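How an Organization Plans to Buy a Robot

Last updated: 2019-05-31

A robot can cost a great deal of money. Before a school, a museum or a factory buys one, the people in charge make a plan. The part of the plan that deals with money is called a budget. You may have made a small budget of your own if you have ever saved up for a bicycle.

The first question in the plan is simple: what job should the robot do? At the Plosalholm Learning Center, the job was sorting and moving small things on a work surface. The planning group, led by Drahomíra Beneš, wrote this job down before it looked at any prices. A robot that lifts heavy crates would have been the wrong choice, even at a low price.

The second question is what else the robot needs. A robot arm does not work alone. It needs a strong rail to stand on, cables, and a gripper, which is the part that takes hold of things. It may also need a camera so that a computer can find the objects. Each of these items has its own line in the budget. 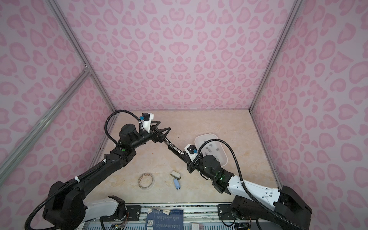
Two robot arms on one rail, each with a gripper and a small camera. A roll of tape, a stapler and a flash drive lie on the floor between them.

Small items belong in the budget as well. Trays, walls, labels and zip ties cost little one at a time, but the full list at Plosalholm had 17 lines, and 13 of them were for small parts.

The third question is who will sell the equipment. The Center asked two companies, Rovham and Mikeo, to send a quote. A quote is a letter that says what a company will supply and how much it will charge. Kane Wihongi compared the two quotes line by line – the lower total was missing the cameras, so the group asked for a new one.

The last question is about time. Equipment wears out, and parts must be replaced. The Center expects to use its robot equipment for 5 years, and it sets aside money each December for repairs.

Words to know

Budget: a plan for spending money.
Quote: a written price from a seller.
Gripper: the part of a robot arm that holds objects.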